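# Chapter 4: Teaching by Hand

When Janelle Buenaventura joined the Basow workshop, she believed that a robot learns from code only. In her first week she wrote none. She held a gripper in her own hand and did the same small job again and again, and the recordings became the lesson for the machine.

In this chapter we study two ways of showing a task: by hand-held gripper, and by remote control. The first way is quicker to learn. The second way keeps the person inside the limits of the real arm -- its reach, its speed, its blind corners. For the exercises you will need a set of 54 demonstrations, and later a set of 100. 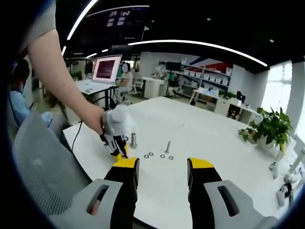
Why should a demonstrator work slowly? The robot copies the path of the hand as well as the result, so a hurried movement is learned together with the good ones.

We begin with the grasp.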